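Clearing the Window Table: A Small Project on Sorting a Shared Room

Szabolcs Kelemen
Everyday Spaces module, spring term

Why I picked a table

When our tutor said we had to choose a surface in a shared building and follow what lands on it, most of my group went straight for the kitchen counter. I get it, kitchens are fun. But I already had my eye on the big table by the window in the Curkbridge study room, because I walk past it every single day and it drives me a little crazy. Things arrive on that table and then they just live there. Books, packets, bits of kitchen stuff, a basket that may or may not have something in it. I wanted to know if a few simple rules could get things moving again without anybody having to nag.

So the question I wrote on my proposal form was: can a shared table be kept clear enough to work at if everything on it has a place to go? My tutor crossed out "clear enough" and wrote "meaning what?" next to it. Fair. I changed it to "clear enough to open a laptop and a notebook side by side," and that was the test I used all the way through.

What I had to work with

The project started in February. We each got a budget of 30 dollars, and I spent most of mine on cardboard and a roll of tape from Pastico (the packaging shop behind the bus stop, very helpful, they let me unroll things on the floor). The cardboard was for covering the tabletop. I wanted one plain color under everything so I could see what was there, and I also wanted something I could write on in pencil if I needed to.

I'd recommend the cardboard to anyone doing this kind of thing. It's cheap, it doesn't slide if you tape the underside, and people seem to treat a covered table with a bit more care. The one downside is crumbs -- they get into the cut edges and you need a brush to get them out.

For the rules themselves I borrowed a method from a booklet by Rimkutė that our tutor passed around. It says to sort by where a thing is going next, and to forget about what kind of thing it is. That sounded backward to me at first. I'm a put-all-the-books-together person. But a library book that needs to go back and a book someone wants to read tonight are on two very different trips, so I gave it a try.

The three piles

I ended up with 3 groups, and I kept them the whole way through:

Going back. Anything borrowed, from the library or from another room.
Staying. Anything that's useful at the table or nearby, like a stand or a basket.
Unclaimed. Anything with no name on it that I couldn't place.

The books were the easiest to talk about and the hardest to move. Everyone agrees a book should be on a shelf, and then everyone leaves it on the table because they're "still reading it." I had a long chat with one of the second-years about Hilary Mantel, who I'd only known for the Tudor ones. She told me A Change of Climate was the one I should start with, and I wrote that in my project notebook even though it has nothing to do with tidying. (I've since read the first 30 pages. It's good!)

The kitchen things were the opposite. Nobody wants to defend a measuring jug. Ask whose it is and the whole room looks at the ceiling. My rule for those was that they could stay one night, and after that I carried them to the kitchen myself.

The stand gave me the most trouble. It's tall and narrow and it has steps to it, two shelves that come forward one after the other, so you keep wanting to put things on it. I went back and forth on whether it counted as storage or as one more thing to be stored. In the end I put it under Staying and kept it toward the back, by the window, where it wasn't eating up elbow room.

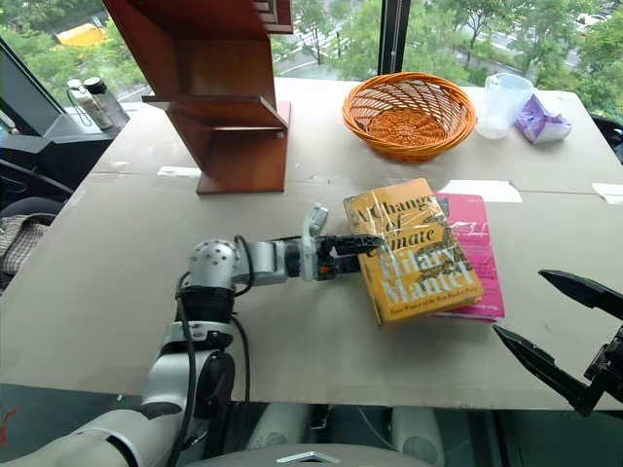
How the sorting went

The first few rounds were slow. I'd pick up one thing, think about it for ages, put it down somewhere else, and then find it again ten minutes later with no memory of what I'd decided. Once I started saying the group out loud ("going back, going back, staying") it got a lot quicker, and I felt a bit silly but only for a day.

Stacking was the next problem. Two books on top of each other look tidy, so your brain files them as done. But the bottom one drops out of your head completely. Twice I found a library book due that same day underneath something with a nicer cover. After that I stopped stacking in the Going Back group and laid everything flat with the titles facing up. It takes more room, and I think it's worth it.

The basket was a mixed success. I'd planned on it being the home for Unclaimed, and for small stuff it worked great. Packets, pens, a charger. The trouble is that a basket is very good at hiding things from the people who lost them. By the middle of the project I was tipping it out at the end of each afternoon, which kind of defeats the point of having it.

I also tried paper labels from Adetti, the ones that peel off clean. They did peel off clean. They peeled off on their own, overnight, and I found them stuck to my sleeve. I went back to pencil on the cardboard.

Did it pass the test?

Mostly, yes. By the last stretch I could sit down, open the laptop and the notebook, and not have to move anything first. The days it failed were nearly always the days before a deadline, when people were in the room late and going home tired. I don't blame them, I was one of them.

What I didn't manage was to get other people using the groups without me there. A couple of friends picked it up, and one of them even corrected me on where a book should go, which I was weirdly proud of. But everyone else just waited for me to come by. If I did this again I'd write the groups on the table in big letters on the very first day and see what happened.

Things I'd still like to look at

Does the window matter? People clearly like that end of the room, and I suspect the light pulls the clutter over there along with the people. I'd love to try the same rules on a table by the inside wall.

I'd also like to swap the basket for a shallow tray. Someone in my group has offered one, and I'm picking it up on 23rd April, after the presentations.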